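How I Work: Amerley Abugri, bookkeeper

Amerley Abugri keeps the books for small businesses in Raltside, most of them shops and tradespeople with fewer than 5 employees. She set up on her own in July, after years in the accounts office at Cirnthorpe, and now has three regular clients and a few who turn up at tax time.

"I thought I would miss the office," she says. "I miss the printer."

Her day starts at seven with bank feeds. She checks each line against receipts, then writes one email per client with every question in it. "People will answer one email. They won't answer six."

The hardest part of the first months was price. She charged Wandetti, a bakery, a flat 200 dollars a month and found she was giving them most of a week. Kwesi Annan, her old supervisor, told her to write down her hours before she quoted anyone again. She did, and the bakery now pays more.

"I was scared to ask," she says. "The owner said yes before I finished talking."

Her worst day came when she found a payment of almost 4,000 dollars entered twice in the accounts of Osei, a flooring company. It took her until evening to trace it – the second entry was under an old supplier name.

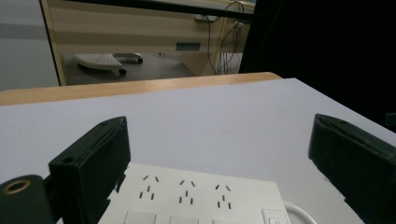
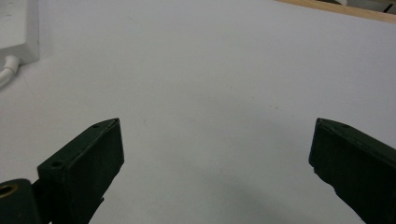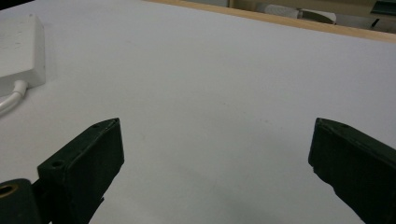

She does not use much equipment: a laptop, a second screen and a paper ledger she knows she could do without. What she cares about is having room to spread receipts out by month. A white tabletop suits her best, she says, as faded thermal paper is easier to spot against it than you would expect, provided the light is even. Receipts she can't read go in an envelope, and the client gets them back on Friday.

Would she hire someone? "Maybe next year. I'd have to explain my folders first."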